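The Brerkholm Letter

The vote was set for nine, and at twenty past eight Anum Rana was still going door to door on the lower street with the letter in a plastic sleeve.

It was a short letter. It said that the people of Brerkholm would take back the families from Mostby, all of them, and that no one would be asked which side of the bridge they had stood on. It had 1,396 names under it. The town charter wanted 1,670 before the council had to read it aloud.

"You won't get there," said Detlef Baumgart. He stood in his doorway in his socks. He had lost the hearing in his left ear at the bridge, and he turned his head to let her talk into the right one.

"I know," she said.

"Then why are you out in the rain?"

"You haven't signed."

He read it twice. She could hear a radio in the kitchen behind him, a man reading out the terms of the ceasefire in the same voice he used for the price of grain. 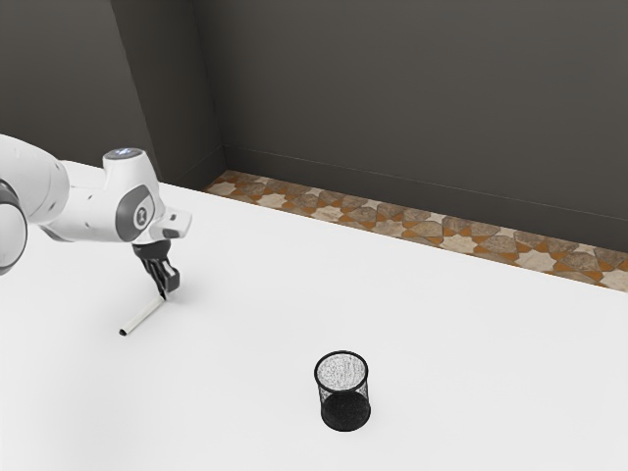
"My brother is buried over there," Detlef said. "I haven't seen the stone. Eleven years." He held the sleeve out to her, then pulled it back. "Would they let me cross?"

"I don't know. They have a letter too."

"What does theirs say?"

"Nobuhle Ntuli has seen it. She says it's almost the same as ours, but longer."

He laughed at that, or coughed. He signed against the door frame, and the pen went through the paper at the end of his last name. Then he put on his boots and came with her.

They did the rest of the street together. Some people opened up for Detlef who had not opened for her. The widow at the corner signed and asked them please not to tell her son. Two houses stayed dark. At the last one a man she had known since school told her she was a traitor, and shut the door very quietly - there was a baby asleep inside.

The council met in the old Tiedemann warehouse. Ostap Zhuravel was in the chair. He took the pages without looking at her and passed them to the clerk, and everyone waited while she went down the columns with a ruler.

"Short," the clerk said.

"Then it can't be read," said Ostap. He took off his glasses. He had been a captain at the bridge, and there were men in the room who still called him that. "The charter is clear. The council can't read it."

Anum nodded. She reached out for the pages.

"The charter says nothing about the chair," he said. He stood up, put his glasses back on, and started with the first line. 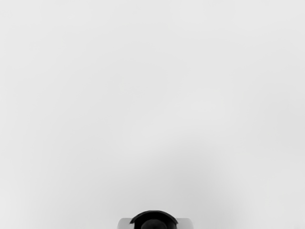 He read badly. He lost his place at the word "bridge" and had to go back. Three men walked out, and one of them came in again and stood by the wall with his cap on. When Ostap got to the end he kept going, into the names, and Detlef turned his good ear to the front of the room and listened for his own.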